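Unit 4: Countertop Materials and Their Care

Stone counters fall into two groups for our purposes. Granite is made mostly of quartz and feldspar and is hard to scratch. Marble is mostly calcite, a softer mineral that reacts with acid. Lemon juice, vinegar and tomato sauce will all leave a dull spot on polished marble. This is called etching. It is damage to the surface itself, and a stain remover will not fix it.

Staining is a separate problem. A stain is color that has soaked into the pores of the stone. Oil, coffee and red wine are the usual causes. Sealer slows this down but does nothing against etching - students mix these up every year on the test. 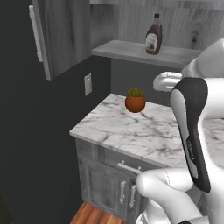 For daily cleaning, use warm water with a little mild dish soap, then rinse and dry. Do not use vinegar or scouring powder on marble. Light etch marks on a honed finish can often be rubbed out with a fine polishing powder. On a glossy finish the repair is harder to blend and may need a stone worker.

Oil stains are treated with a poultice, a paste of baking soda and water. Spread it on, cover with plastic wrap and leave for 24 hours. Repeat if needed.

Reading for Tuesday: Begović, chapter 2. Bring your sample tiles.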